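Brellasham Robotics Club
Progress report to the De Luca Fund, autumn term
22 October 2023

Dear Mr. Guerra and everyone at the fund,

Thank you for your patience with this report, which I promised you earlier in the month and then kept adding to, as I always do. The term has been a full one and I wanted you to hear the whole of it, including the parts that went slower than we said they would in the spring.

You will remember that the grant was for two things: to get the students working in simulation before they touch the real arm, and to enter a team in the Govcombe challenge in December. I will take them in that order.

Simulation

We have 24 students signed up this year, and they share 6 computers. That sounds tight, and it is, but we put them in groups and have them trade seats during the session, so the person who drove last time writes the notes this time. The older ones grumbled at first. Now they argue over who gets to keep the notebook, and a few of those notebooks are a real pleasure to read.

The project itself is called Flirlow, a name the students voted on and which I have stopped asking them to explain. It is a set of small simulated rooms, each with a task in it for the arm. The students build the room, place the lights and the cameras, and then write the program that moves the arm. We have 17 rooms working well enough for a beginner to open and run without one of us standing by. I had hoped for more by now, but the early rooms had to be rebuilt when the groups found that their walls and floors did not quite meet, and an arm can waste a whole afternoon on a gap like that.

Most of October has gone to cameras and lighting. I will admit this was not in the plan I sent you. It came up when one group moved a lamp to make their room look nicer and their program, which had been finding its target without trouble, began to miss it. They were very upset with the program for a day or two, and then one of the younger girls suggested they save the camera views and look through them one after another. So now every group does this. They save the views, good and bad, and write next to each one what the camera can really see from there and what a program might mistake for something solid. Shadows have been the great subject — I have never heard so many ten-minute conversations about shadows — and also surface texture, because a rough wall and a smooth one do not give the program the same thing to work with. One of the views from this work is at the end of the report. The arm is out of view in it, and you have only its shadow on the plaster to go by, which makes it a favorite for getting a discussion started with the newer students.

The real arm

We have been careful here, and perhaps a little too careful. A group may move to the real arm once its program has run in a simulated room from three different starting positions. Four groups have reached that point. The others are close, and I would like all of them to have had a turn before the winter break. The workbench you paid for is in daily use and has been steady and solid, which was not true of the old one.

Govcombe

The team for December is chosen and has begun meeting after the regular session. They are working on the sorting task, and they have decided to put two lighting setups into their practice rooms so that they are not caught out by whatever the hall has overhead. Transportation is arranged. We still need to settle who will stay with the younger students while the team is away, and I will write to you separately once that is done.

Money

We have spent $3,887 of the grant so far, most of it on the computers and the bench, with a smaller part going to cables, spare fingers for the gripper and the entry fee. The receipts are in the folder that went to your office. I do not expect to ask for anything further this term, though I may want to talk with you in the new year about replacing the oldest of the computers, which takes so long to open a room that the students have begun doing their homework in front of it.

You are very welcome to visit. The students would love to show you what they have made, and I think you would enjoy hearing them explain it — bring a warm coat, as the back of the building is slow to heat up.

With many thanks and good wishes from all of us at the club.

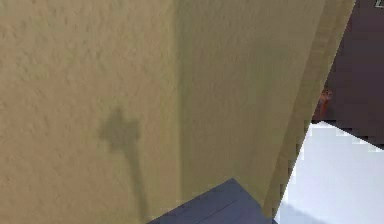 Page 3 of 3

Camera view from a Flirlow room, with the shadow on the rough wall at left. Student note: "Dark shape is a shadow, you can still see the bumps through it. Orange-red thing behind the edge on the right, can't tell the shape from here. Try another camera position."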